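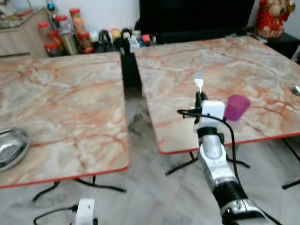
How a Relay Race Works

A relay is a running race for teams. Each runner covers one part of the distance, called a leg, and then the next runner takes over. The team's result is the total time from the starting signal until its last runner crosses the finish line.

What the baton is

The baton is a smooth, hollow tube, light enough to carry in one hand. It shows the officials which runner is on the course for each team. A team that finishes without its baton has not finished the race, even if its last runner crosses the line first.

Some road and park relays do not use a baton. The runners wear a wristband or a belt and pass that instead. At the Parkport school relay, each team passes a cloth wristband with the team number printed on it.

The exchange zone

Runners cannot pass the baton anywhere they like. They must do it inside a marked part of the track called the exchange zone. On the Parkport course the zone is 20 meters long, with a painted line at each end.

The position of the baton decides whether a pass is legal. The runners' feet do not matter. If the baton changes hands before the first line or after the second line, the team is disqualified. Disqualified means that the team's result does not count.

Two ways to pass

In a sight pass, the runner who is waiting looks back, watches the baton arrive, and takes it. This is the safer method. It is used in longer relays, where the arriving runner is tired and may be slowing down.

In a blind pass, the waiting runner starts to run before the baton arrives, faces forward, and reaches one hand back. The arriving runner calls out a short word, such as "hand," and places the baton in the open palm. A blind pass saves time but takes a lot of practice.

Both runners should be moving at nearly the same speed when the baton changes hands. If the waiting runner leaves too early, the baton never catches up. If the waiting runner leaves too late, the arriving runner has to brake.

When to start running

Sprinters often put a small piece of tape on the track behind the place where they wait. When the arriving runner reaches the tape, the waiting runner goes. The distance to the tape is measured in footsteps, heel to toe. A beginner might start with 14 footsteps. If the pass feels crowded, the tape is moved farther back, to 16, and the pair tries again.

How the time is added up

Suppose a team has four runners. Their legs take 30 seconds, 32 seconds, 31 seconds, and 29 seconds.

30 + 32 + 31 + 29 = 122 seconds

There are 60 seconds in a minute, so the team's time is 2 minutes and 2 seconds. The time for each leg is called a split. A split runs from the moment a runner receives the baton to the moment the next runner has it.

Choosing the order

The first runner needs a quick start. The second and third runners must be able to both receive and pass. The last runner is called the anchor and only has to receive. Many teams put their fastest runner last, but some put the fastest runner first to get clear of the crowd — this helps most on a narrow path.

If the baton is dropped

A dropped baton does not always end the race. The runner who dropped it may pick it up and go on, as long as no other runner is blocked and the distance is not made shorter. If it falls during the pass, the runner who last held it must pick it up.

Words to know

Leg: the part of the race run by one person.
Split: the time taken for one leg.
Anchor: the runner of the last leg.
Exchange zone: the part of the course where the baton may be passed.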